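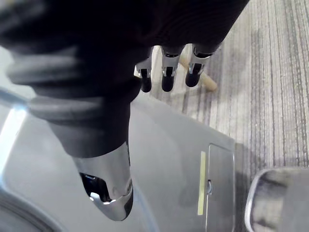
## Anyone going to the Dramdale open day?

**turdale_tom**

Just seen the poster in the Co-op window, the air cadets and the old station museum are doing a joint open day at Dramdale in October! Gates at 10, and the control tower is open for the first time since they did the stairs. I was a cadet there for 4 years and never once got up the tower, so I'm stupidly excited.

Does anyone know if you can still park on the old dispersal, or is it the field again?

**Lennox_Lass**

Field again, I'm afraid. Bring boots. My dad was ground crew there and he's coming up for it – first time he's been back through the gate since he left. He's already got his tie out.

**cokon**

> the control tower is open for the first time since they did the stairs

It was open last summer, we went up. You had to ask at the desk and they took you in small groups.

**turdale_tom**

Was it?? I was there last summer and asked, and they told me no!

**cokon**

Depends who you asked. Try Sirkka Kettunen this time, she runs the tower tours and she's brilliant. She did us a full half hour on how the runway caravan worked and my son talked about signal lamps all the way home.

**wingnut13**

Lovely museum but I do wish they'd stop calling it a bomber station. It was a training station for nearly all its life. The crews who passed through were learning the job, and that's a cracking story in its own right.

**Lennox_Lass**

Dad says the same, but he also says there were bombers on the hardstandings when he got there, so I'm not going to tell him he's wrong!

**wingnut13**

Fair enough, and I'd love to hear him on it. I still think the sign on the main road is misleading. There are 2 rooms on training and one display case on bombers.

**cokon**

Disagree. People stop for the sign, then they learn about the rest once they're in. They got 2,000 through the gate at the last open day and I bet half had never heard of the place.

**turdale_tom**

I'm with cokon on the sign. Anyway, is the band playing? The Turdale squadron had a really good one in my day (I was on cymbals, so I may be biased).

**Lennox_Lass**

Band's on at 2, after the parade. Then the standard gets handed over to the new lot, and tea in the drill hall. Go early for the tea – the queue last time went right round the back.

**wingnut13**

I'll be there with a box of old course photos if anyone's dad wants to put names to faces. Lennox_Lass, I mean yours!

**Lennox_Lass**

Oh he'd love that. We'll find you in the drill hall, he'll be the one in the tie.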